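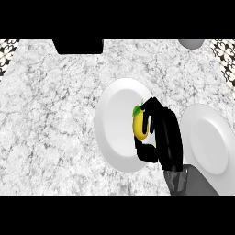
Wer einen Roboterarm für die Küchenzeile anschaffen will, fängt meistens beim Arm an. Das ist verständlich, der Arm steht groß im Prospekt. Bezahlt wird am Ende aber vor allem das, was vorne dran hängt und was drumherum fehlt. Deshalb planen wir in Besevville jede Beschaffung zuerst in der Simulation, und zwar mit der langweiligsten Aufgabe, die sich finden lässt: eine Zitrone, ein weißer Teller, eine Arbeitsplatte in Marmoroptik. Schon da stellt sich die Frage, ob man wirklich einen Greifer mit Gelenkfingern braucht, von denen einer oben über die Frucht fasst und ein anderer unten herum, oder ob zwei parallele Backen es auch täten. Zwischen den beiden Antworten liegt im Angebot eine eigene Zeile, und sie ist selten kurz.

## 1. Aufgabe festlegen

Schreibt einen Satz. Einen. »Der Arm legt Obst auf Teller« reicht. Wenn im Satz ein »und perspektivisch auch« vorkommt, streichen, das kommt von selbst wieder.

## 2. Erst simulieren, dann anfragen

Baut die Arbeitsfläche maßstäblich nach und prüft:

- Reichweite bis zum hintersten Teller
- Platz für das Handgelenk, auch wenn daneben ein zweiter Teller steht
- Öffnungsweite des Greifers beim dicksten Objekt
- Traglast *inklusive* Greifer

Beim letzten Punkt bitte zweimal lesen. Der Greifer zählt mit, und zwar jedes Mal, wenn der Arm ihn hebt.

Für den Aufbau setzen wir 40 Stunden an. Das klingt nach viel, bis die erste Rücksendung eines 300-Kilo-Sockels ansteht.

## 3. Budget aufteilen

Unsere Vorlage heißt Kiani und ist eine Tabelle mit 17 Zeilen. Der Arm belegt eine davon. Gern vergessen werden:

1. Adapterflansch (kostet wenig, fehlt immer)
2. Schutzeinrichtung und Risikobeurteilung
3. Ersatzfinger oder Fingerkuppen
4. Schulung
5. Teller

Als Reserve für Kleinteile tragen wir bis zu 2.250 Euro ein. Die Reserve heißt bei uns »Sonstiges« und ist im Mai leer.

## 4. Angebote vergleichen

Wir holen meist bei Wudero und Drerik je ein Angebot ein. Verlangt von beiden dieselbe Gliederung, sonst vergleicht ihr einen Arm mit einem Arm samt Steuerung, Kabel und Anfahrt. Lasst die Lieferzeit des Greifers getrennt ausweisen. Ein Arm ohne Hand sieht auf der Anlagenliste zwar vollständig aus, hebt aber keine Zitrone.

## 5. Vor der Unterschrift

Das simulierte Modell noch einmal mit den Maßen aus dem Angebot laufen lassen, nicht mit denen aus dem Prospekt. Abweichungen schriftlich klären. Danach die Steckdosen zählen.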